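Murali Thomas and Mohandas Varghese
Product design project, final report (handed in May)

# Can a scoop be fair? Measuring dry food by volume in a refill shop

We both do our shopping at Eshun, a small refill shop where you bring your own jar and fill it from big tubs of rice, lentils, oats and flour. It's a brilliant place! But the prices on the shelf are by the scoop, and on our first visit we argued all the way home over whether a scoop of flour is ever the same amount twice. That argument became this project.

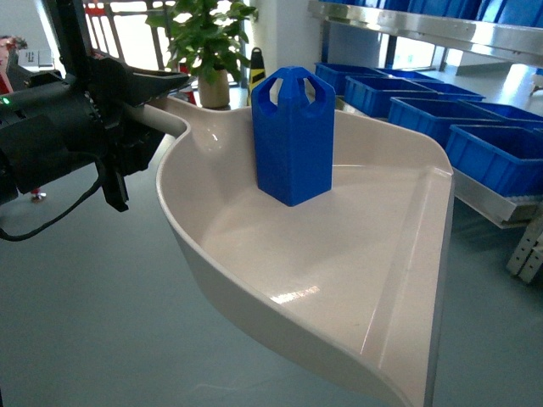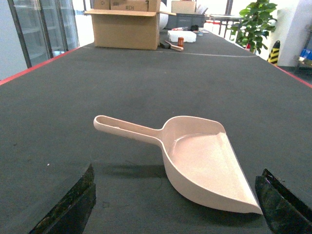
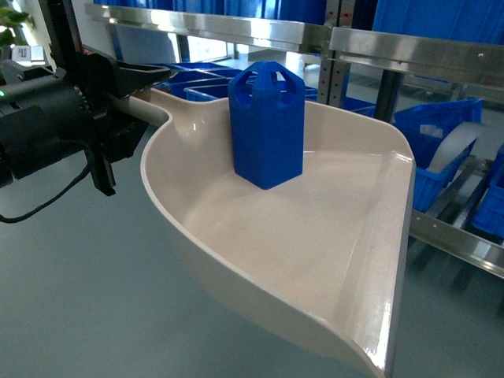 *Fig. 1. Scoop, pale plastic, wide bowl with a handle.*

## What we wanted to find out

Our main question was simple: if two people each take a level scoop of the same food, how different are the weights? We also wanted to know which foods are the worst for it, and whether a change in the shape of the scoop would help or whether it's all down to the person holding it.

We started with reading. Old market measures were far more interesting than we'd expected. Grain was sold by volume for centuries, and there were long quarrels over whether a measure should be heaped or struck, meaning levelled off with a straight stick. A wide, shallow measure holds a bigger heap than a tall, narrow one of the same volume, so a crafty seller could pick the shape that suited him. Murali got completely lost in this and his notes run to a whole exercise book, most of which we have had to leave out.

## Method

We tested four foods: long grain rice, red lentils, rolled oats and plain flour. Each of us took 30 scoops of every food, first levelled with a ruler and then heaped however felt natural. Each scoop went into a bowl on the kitchen scales, was written down, and went back in the tub.

We made a few rules after a messy first evening:

- The tub is stirred before each scoop (flour settles a lot more than we thought).
- The person scooping can't see the scales.
- The ruler goes across once, from the handle end to the front.
- Anything spilt on the table is brushed up and not counted.

For the volume we filled the scoop level with water on a flat worktop and poured it into a measuring jug, which took several goes as it kept running out of the front. In the end we blocked the front with modelling clay and used rice in place of water, then tipped the rice into the jug. We set our target portion at 200 ml and marked a line to match.

## Results

Rice and lentils were lovely to work with. The grains are hard and small, they flow, and they stop where they stop. Our level scoops of both were so close that when we drew the graph the dots sat on top of each other and we had to spread them out by hand.

Oats were middling. The flakes catch on each other and leave gaps, and if you push the scoop in hard you break some of them and fit more in.

Flour was the villain. Mohandas digs in firmly and presses against the side of the tub, Murali sort of skims the top, and our two sets of numbers hardly overlapped. Stirring helped a bit. Sifting the flour first helped enormously, but no shop is going to ask people to sift!

Heaping made everything worse, as we'd guessed, but lentils suffered more than oats. Oats will stand up in a proper hill, while lentils slide off the moment your wrist moves, so the last bit depends on how steadily you walk to the scales.

## Trying some changes

We made three versions of a new measure in card, which we named Urkel (after nothing, it was just funny at the time). The first was tall and narrow, and was awful to dig with. The second had a flap that closed over the front and trapped flour in the hinge. The third was a plain cup with straight sides and a flat rim, filled using a separate scoop and then struck with a stick. So we were back with the medieval grain sellers, and we were thrilled.

The cup cut the spread for flour by a good deal and made no real odds for rice. It's slower, though. Filling a jar with 2 cups took longer than doing it with the scoop, and there is one more thing to wash.

## What we'd do next

We'd love to test with more people. Two is a poor sample, and by the end we were both far too careful. A run with 100 shoppers on a busy morning would tell us much more. Brown sugar is at the top of our list of foods to try – it packs, clumps and sticks, and we expect chaos.

We would also suggest that Eshun sells flour by weight and keeps the scoop price for rice and lentils.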